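Accueil | Actualités | Ateliers | Matières | Agenda | Contact

Février — par Jenő Rácz

Trousses et sacs : l'atelier Sabatier ouvre un service de reprise des fermetures à glissière

L'atelier Sabatier, installé dans l'ancienne halle de Treltgate, prend en charge depuis le début de février la réparation des petits articles textiles zippés : trousses, étuis, pochettes doublées, housses souples. Le service était jusqu'ici réservé aux sacs à dos et aux bagages. Il s'adresse désormais aux particuliers comme aux établissements scolaires, avec un dépôt au comptoir et un retrait sur présentation du bon.

L'extension répond à une demande relevée l'an dernier. Sur 3 000 articles examinés à l'accueil, 2 000 ont été refusés faute de poste adapté aux fermetures courtes. Les machines en place acceptaient mal les ouvrages étroits : le pied standard bute sur le passepoil, et le bras libre est trop large pour entrer dans une trousse allongée. Un second poste, à bras cylindrique réduit, a donc été monté au fond de la halle. Il est alimenté en curseurs et en ruban au mètre par la maison Skakau.

La panne la plus fréquente ne concerne pas le curseur. Selon Cillian Mulligan, responsable du poste, l'usure commence le plus souvent à l'extrémité du ruban, là où il est pris dans la couture de bordure. « Le tissu est replié, surpiqué, puis coupé court. Si la réserve de couture est insuffisante, les fils de trame sortent et la touffe grossit à chaque ouverture », explique-t-il. Tant que l'effilochage reste limité au bout du ruban, la reprise se fait sans démontage : arasage des fils, arrêt à la main, pose d'un petit onglet de gros-grain cousu à cheval sur la bordure. Au-delà, il faut découdre le biais, dégager la doublure et remplacer la fermeture complète.

Les modèles doublés demandent une précaution supplémentaire. Une doublure coupée au ras du ruban finit par se prendre dans les mailles, et le curseur force. L'atelier la rabat de quelques millimètres et la fixe par une piqûre de maintien avant de refermer l'ouvrage. Les tissus extérieurs à quadrillage posent un autre problème, celui du raccord : une reprise décalée se voit immédiatement sur un motif à lignes fines. Le remontage est alors bâti à la main avant piqûre — opération plus longue, facturée au même tarif.

Les sacs continuent d'être traités sur le premier poste. Les interventions y portent surtout sur les sangles, dont l'extrémité libre est recoupée à chaud puis repliée, et sur les jonctions entre panneaux de couleurs différentes, cousues avec un fil assorti à chaque face lorsque la machine le permet.

Les articles doivent être déposés vides et propres. Les curseurs d'origine sont conservés quand leur écartement est encore correct ; dans le cas contraire, ils sont remplacés par un modèle de même numéro. Les fermetures injectées à grosses dents ne sont pas prises en charge pour le moment, de même que les articles enduits ou collés. Le délai annoncé est de 23 jours pour un remplacement complet et de deux jours pour une simple reprise d'extrémité, hors périodes de rentrée.

Une séance de démonstration se tiendra à 14 heures dans la salle Condum, au rez-de-chaussée de la halle. Elle portera sur le diagnostic d'une fermeture, l'arrêt d'un ruban effiloché et le choix du fil. L'inscription se fait au comptoir, dans la limite des places assises.

Contact de la rédaction — Mentions légales — © Treltgate Actualités, tous droits réservés — Retour en haut de page

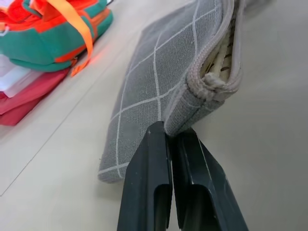
Trousse grise à quadrillage blanc, fermeture entrouverte sur la doublure crème ; quelques fils effilochés au bout du ruban.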